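Soundbar or real speakers for a small den?
Home Audio > Buying Advice

tirnumar_tom
Moved the TV into the den and the built-in sound is now the worst thing in the house, including the dog. The room is 13 feet by 15, couch against the back wall. I'm down to the Tellgate bar with the wireless sub, or a pair of Zwane bookshelf speakers and whatever used amp I can find. Mostly movies, some music, and my wife would like to hear people talk without me riding the remote. Which way would you go?

oldamp_ray
Speakers. Next question.

Kestrel44
Ray has given that answer to every post since I joined, including one about a doorbell. The bar is fine, Tom. One HDMI cable to the ARC port, turn off the TV speakers in the menu, done. Mine's been under the set since October and the only complaint I have is the display, which shows four letters at a time like it's sending a telegram. 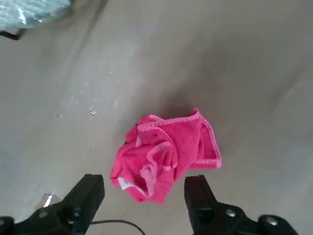

Pink towel, floor level.

oldamp_ray
The doorbell had a terrible midrange.

Seriously though, two decent speakers placed properly will beat any bar at the same price. You get actual left and right. A bar gives you "somewhere over there."

mudroom_dee
Where are you sitting, Tom? Couch on the back wall means the bass piles up right behind your head. The sub matters more than bar vs. speakers in that case. I had mine in the corner and every truck commercial sounded like the truck had come in. Pulled it 3 feet along the wall and it calmed down.

tirnumar_tom
Back wall is the only wall, unfortunately. The other ones have a door, a window and a radiator. Dee, did you use the auto setup or do it by ear?

mudroom_dee
By ear. The auto setup on mine chirps for a while and then decides I like no bass whatsoever.
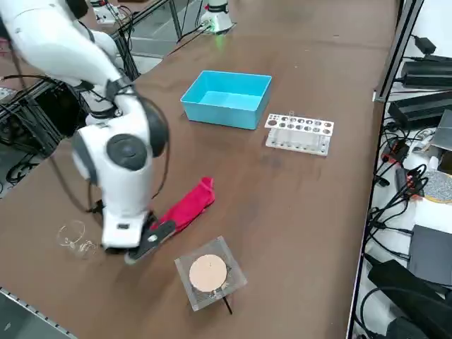
Red cloth on the brown table.

Lucian Furtună
I own both of the things you are asking about, which says more about me than about audio. The Tellgate is clearer on dialogue because it has a center channel, and there's a voice mode that works if you leave it on the lowest setting. Higher than that and everyone sounds like they're reading the news through a tube. The Zwanes are much nicer with music. With movies I kept reaching for the remote.

If your wife's vote counts, get the bar.

oldamp_ray
A center channel in a bar is a 3 inch driver doing its best. If the speakers are aimed at the couch the voices land in the middle on their own. Toe them in. People leave them facing straight ahead and then blame the speakers.

Kestrel44
And where does he put them, Ray? On the radiator?

oldamp_ray
Stands.

Kestrel44
In front of the door, then. Very welcoming.

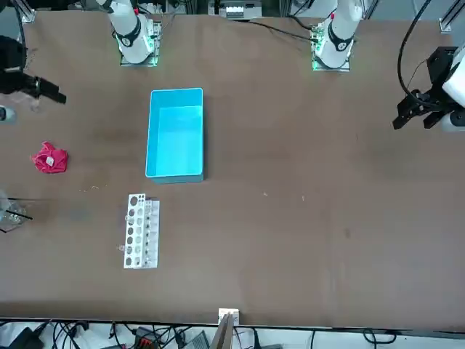
Anyway, Tom, one thing to check before you buy either. Measure the gap under the TV. The legs on some sets leave very little clearance, and a bar that's too tall will block the remote sensor. I had to return a Masteck for exactly that, and paid the shipping on a box the size of a canoe.

tirnumar_tom
Just measured. Eight centimeters, I've only got the metric side of the tape left. The Tellgate page says it fits. I'll order the bar and try the sub on the long wall first. Ray, I'm sorry.

oldamp_ray
I'll be here when you want to listen to a record.

mudroom_dee
Check your TV's audio delay setting while you're in the menu. If lips and words don't match, start at zero and go up one notch at a time. Mine ended up at two.

tirnumar_tom
Update, 24th April. It's in. Dialogue is much better and the voice mode is on low as instructed. The sub is making the window buzz, so tonight I'm going around with felt pads. The display says "HELL" when it starts up and I'm assuming there's an O coming.

Kestrel44
Give it a second, it scrolls.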